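Setting up border and conflict alerts in Prustent

1. Open Alerts and pick your region. I start with one border area, say the Amaral crossing, and add more later.

2. Set the look-back to 7 days. I tried 27 once and got 230 stories about the same arrest!

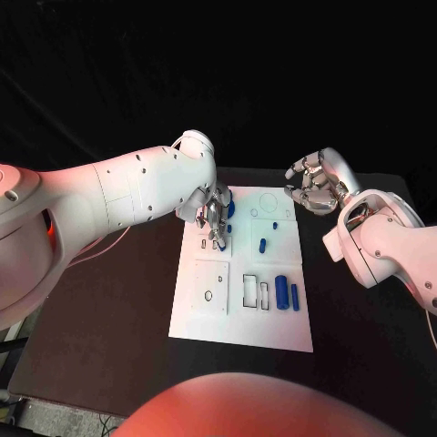
3. Turn on "Group repeats" — it folds wire copies of one report into a single line.

4. Choose your sources. Tick at least one outlet from each side of the border, plus Ilus if you have a login.

Note: state media claims come in tagged "unconfirmed." Leave the tag on when you forward them. 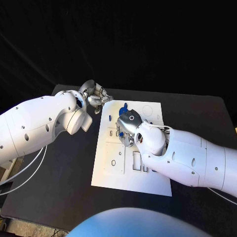
A reader in Rollmont wrote in that the tag drops off in the email digest unless you save step 4 twice. Same on my account, so save it twice.

Caution: Reset clears every region you've added.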